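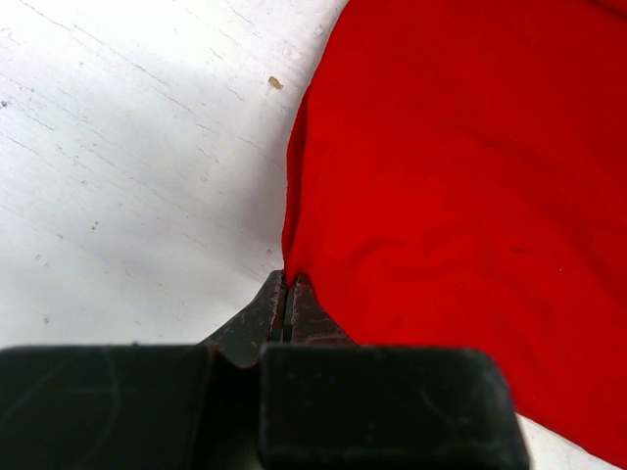 Iltside Evening Classes -- Textiles for Beginners
Handout 6: Folding and handling soft cloth
Tutor: Jeanie Forsyth

Print this page | E-mail this page
Search handouts Enter keyword Go

Welcome back! Tonight is all about cloth with a bit of give in it: brushed cotton, jersey, felt, anything with a fuzzy face. I love these fabrics. They drape beautifully and they show you every mistake, so you learn fast.

Before you start
Wipe your table. Crumbs and lint cling to a fuzzy surface, and on a strong red you'll see every speck. Scratches in the tabletop don't matter unless they snag.

Picking up
Take the cloth near a corner or an edge and lift slowly. Watch the wrinkles -- they spread out from wherever you're holding, like the ribs of a fan. A tight pinch gives short, deep wrinkles. Now try two hands, well apart, and see how much flatter it hangs (this never stops being fun).

Laying flat
1. Set down the far edge first and let the rest follow towards you.
2. Smooth from the middle outwards with the flat of your hand.
3. Look for ridges along the sides. Lift the edge and lower it again; pushing a ridge down only moves it along.
4. Leave gentle waves alone until the edges are straight.

Looking at colour
Crouch until your eyes are level with the table. The tops of the folds look scarlet and the hollows go to crimson, all from one dye! Emiliano Campos covers this properly in the drawing class, Room 54.

Folding
Half, half again, then thirds. Keep the fuzzy side in if the piece is going on a shelf. For knits, roll the last third -- it saves a hard crease.

For next time
Bring one piece of soft cloth, any colour, washed and not ironed. Read the section on nap in the Quintana booklet.

Last updated: March 17, 2022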